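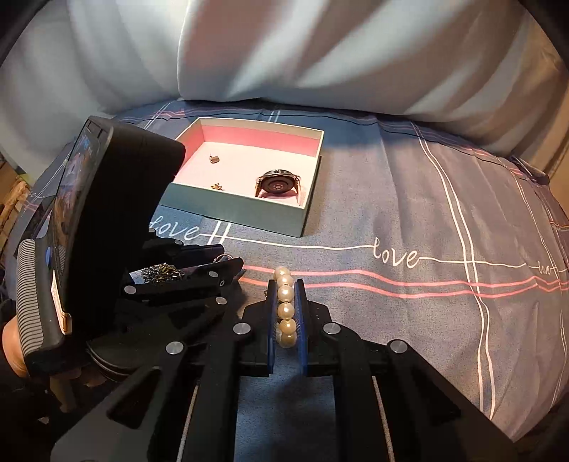

Minutes, No. 50, page 1

Storage Group, October meeting. Opened at 6:40 p.m. in the back room at Handance.

1. Last minutes. Accepted, with one complaint that they ran too long.

2. Jewelry boxes. The group discussed the open box with the pale mint-green outside and the pink and white inside. The member in favor said it keeps small things together. Others doubted this. An open box with a watch, a stud and another earring in it is still a pile, only with walls. It was asked why a watch with a metallic bezel should share a space with a gold flower stud at all. No good answer was given.

3. Chains. The supplier, Pakovon, claims that its trays "end tangles." The gold chain in the compartment was tangled. The claim was not accepted. Two members still want hooks. One member said hooks only move the problem to the wall.

4. Pearls. Agreed that strands should be laid flat and kept away from anything with an edge. Whether they need a pouch was argued for too long and left open.

5. Sorting on the bed. Several members do this. Objection: studs roll, and a blue sheet with thin grid lines is a poor place to look for one. A plain towel was suggested. Carried, without much enthusiasm.

6. Money. Vistix quoted 670 for divided boxes and 2000 for the full set with lids. The full set was turned down. The smaller quote is held until someone sees a sample in person.

7. Other business. Request to rename the group. Declined again.

Closed at 7:55 p.m. Next meeting in November, same room, if the heat is working.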